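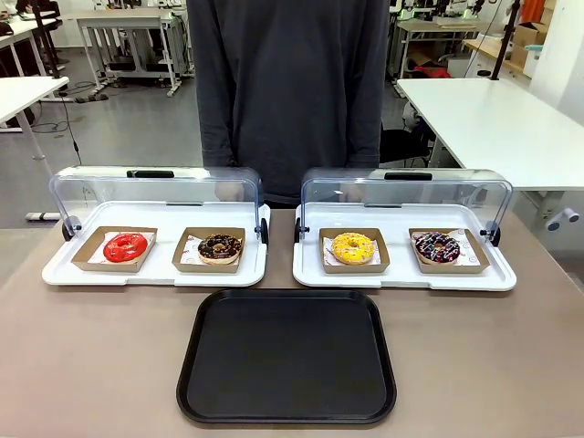
Do I start Drukier tomorrow with a hamstring that only came right at training this morning? I'm leaving him on the bench and playing Afridi.

December 5, 2018

The team has to be in by noon, so I am writing this the night before to stop myself changing it over breakfast. I did that in August with Clastum and lost the week by 3 points.

What the club put out on Drukier was short. He trained with the group, he is available, and the manager will see how he feels. I have read that sort of thing enough times to know it can mean ninety minutes or a seat in a big coat. He has missed two matches. The first time he had this injury he came back, played half an hour and went off holding the same leg. I had him as captain that day.

Afridi is dull but he plays. He doesn't take corners or penalties and he gets booked too often, but he has started every match since the clocks went back. I would sooner have a small score than a nought.

Steinar Laxdal rang after tea. He is top of our league on 402 points and wanted to know if I would swap Kastia for his spare keeper and a midfielder I had to look up. I said no. He said Kastia's ankle was worse than people thought. I asked where he had heard that and he said it was the way he was running on Saturday's highlights. Steinar sells carpets. I have kept Kastia in and made him captain.

I went back through my notebook for the season to see what I do with players coming off an injury. Mostly I put them straight back in, and mostly they come off early. The ones with muscle trouble did worst. Knocks and bruises made little difference. It's only my own team and one season, so I won't make much of it, but it was enough to settle Drukier.

Clastum is still the worry. He has a cold, according to one paper, and a sore back, according to the other. I have no cover left for him unless I use a transfer, and I want to keep that for the Christmas fixtures when everyone gets rested. He stays in. If he doesn't play, my first sub is a full back who costs next to nothing and is worth it.

Rain here all evening and more forecast up north. If the pitch is heavy that is another reason to leave a bad hamstring alone.

Team entered at 10.30. Laptop shut. Must ring Steinar back about the league money, as he says I still owe him for last year and I think I paid.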